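The Open Day

Elif Naz Yurt had told her aunt to wear flat shoes, and Aicha Lamrani turned up in flat shoes and her good coat, the one she kept for funerals and the bank.

"It's a workshop," Elif said at the door. "You'll get fluff on that."

"I was told there would be visitors."

There were visitors. A group from the college had come on the early bus, and a couple of men in Grunow jackets stood near the tea urn, eating the biscuits and not talking to anyone. Grunow had paid for part of the building. They had paid for the biscuits as well, Elif said, so it was fair enough.

The sign in the entry said Wodar, and under it somebody had taped a sheet of paper with the program for the day. Walking demonstration at 12. Laundry all day. Questions welcome. Aicha read it twice.

"Laundry all day," she said. "I could have stayed home."

She had worked in the laundry of the district hospital until her knees gave out. Elif had grown up in the back of that laundry, doing her homework on an upturned crate, and she could still fold a fitted sheet faster than anybody on her floor. She had mentioned this at her job interview in March. She thought it was probably why she got the job.

They went down the long side of the room. A young man with a lanyard was explaining the Sketix software to the college group. He had a graph up on a screen and he kept calling it the loss, and one of the students wrote that down. Aicha stopped to listen, out of politeness, and then moved on when he turned to the next graph.

"What has he lost?" she asked.

"It's how wrong the machine is. You want it to go down."

"And does it?"

"Mostly."

The programmers had named their folding program Lò. Elif didn't know who had picked the name or what it was short for. On a good day Lò could fold a tea towel. On a shirt it did well until the sleeves, and then it behaved, she said, like Uncle when he was asked to help. Aicha laughed at that, and one of the Grunow men looked over.

"So who teaches it?" Aicha said.

"I do. Me and the others on my shift. We fold with the grippers in our hands, and it learns from what we did. I have to do 700 before the holidays."

"Seven hundred shirts."

"Seven hundred goes. It can be the same shirt."

Aicha thought about this. At the hospital they had weighed the washing and never counted it. She asked whether they paid by the shirt, and Elif said no, by the hour, and her aunt nodded as if one thing at least had been settled.

The bed was at the end. Elif's shift partner was already there, and Elif picked up the other pair of grippers from the charging shelf, checked them, and took her place. A few of the students drifted over. She didn't like being watched, but she had found that it passed once the cloth was moving. She took hold of the shirt by its two sides and pulled until it came up off the sheet.

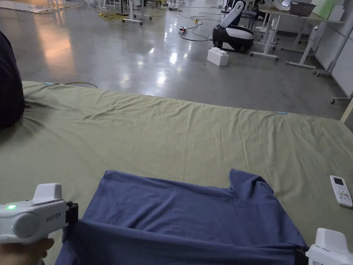 "You're too low," Aicha said.

"I'm what?"

"Your hands. You're holding it too low. Take it at the shoulders and let the weight do it."

"Auntie, there are people here."

"I can see there are people here. Take it at the shoulders."

Elif let go and started over. The jaws were slower than fingers and you had to think about where the tips were, a little ahead of where your own hand stopped. She took it at the shoulders. She lifted, gave it one shake, and laid it down, and it went flatter than it had all morning. A student said, "Oh, nice," and took a video on her phone.

"Again," said Aicha.

She did it again. Then she held out the grippers, handles first, and her aunt looked at them for a while before she took off the good coat and gave it to the nearest student to hold.

It took her 4 tries to pick up the shirt. On the fifth she had it, and after that she didn't say much. She folded one side in, then the other, and brought the bottom up in a single movement that Elif remembered from the long tables, with the dryers going behind. The sleeves were inside. Elif hadn't seen where they went.

The young man with the lanyard had come over by then.

"Was that recording?" he said.

"It was," said Elif.

"Could she do it again?"

Aicha shook the shirt out over the bed. She asked him what the hourly rate was, and whether there was somewhere she could sit down in between.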